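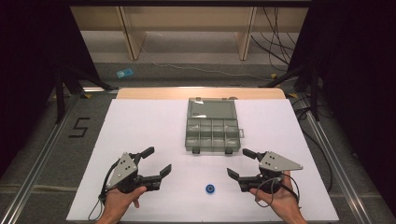 Galtorus Introduces Skekska Compartment Boxes for Small-Parts Storage

January 28, 2019 - Galtorus, a supplier of storage products for workshops, sewing rooms and repair counters, today announced the Skekska line of hinged compartment boxes. The line is made up of 7 box formats, all molded in translucent plastic and all sized to share one shelf depth. Orders are open to trade customers now, and retail shipments follow through the company's existing distributors.

The Skekska line replaces the Gronditz series, which Galtorus has sold in its present form for several years. The Gronditz boxes used a separate lift-off lid. Skekska boxes use a full-width hinge along the rear wall, and the lid opens through 180 degrees so that it can rest on the bench behind the base. Two front latches close independently of each other.

"Lid loss was the most common reason customers gave for replacing a Gronditz box," said Raili Eskola, product manager for storage at Galtorus. "The base was usually still in good condition. A hinged lid removes that problem, and it also gives the user a fixed place for a label."

Compartment layout

Internal walls are molded as part of the base and cannot be removed. Galtorus evaluated movable dividers during development and decided against them for this line. In trials, small washers and seed beads worked their way under the movable walls when the box was carried on its side. Fixed walls meet the lid along their full length when both latches are closed.

Compartment floors have a curved transition at the front and rear walls. Flat items such as rings, bobbins and small spools can be slid up the curve with a fingertip and lifted out. Corners between the side walls are square, which keeps the usable volume of each compartment close to its outer dimensions.

Testing

Prototype boxes were placed with users for a trial period that ended in October. The trial covered 37 workbenches in repair shops, school craft rooms and alteration services. Participants were asked to sort mixed parts into the boxes, close them, store them upright and report any movement of contents between compartments.

Galtorus logged 2,572 open-and-close cycles on the most heavily used unit. Hinge wear on that unit was within the limit set for the line. The latches on early prototypes needed more force than intended, and the latch lip was shortened before the production tool was cut. A second change moved the label area from the center of the lid toward one edge, leaving more of the lid clear for viewing the contents.

"Most of the feedback was about the latches, and we changed them twice," said Alasdair Hepburn, who led the trial. "The other repeated request was for a lid that stays down when opened. On the first samples it sprang back by several degrees. The hinge pin diameter was reduced to correct this."

Labeling and stacking

Each box is supplied with a sheet of blank white labels. The labels accept pencil, ballpoint and standard label-printer ribbon and can be peeled off by hand. Low ribs on the lid locate the feet of the box above, and closed boxes of the same footprint can be stacked on a shelf or in a drawer. Stacking boxes of different footprints is not recommended.

Skekska boxes are also compatible with the Chan shelf frame, which Galtorus sells separately. The Chan frame holds boxes upright with the latches facing forward. Existing Chan frames need no adapter.

Availability

The Skekska line will be carried by 348 retail outlets at launch. Boxes are sold individually and in packs of one format. Gronditz boxes will remain available while stock lasts, and replacement Gronditz lids will continue to be supplied after the boxes are discontinued. Gronditz lids do not fit Skekska bases.

Dimension drawings, packing data and care instructions are available to trade customers on request. Boxes should be washed by hand in warm water and dried with the lid open. They are not suitable for storing solvents, adhesives in open containers or food.

About Galtorus

Galtorus designs and supplies compartment boxes, drawer inserts and shelf frames for small parts. Its products are sold through hardware, craft and office-supply retailers.

Press contact: Raili Eskola, Storage Products, Galtorus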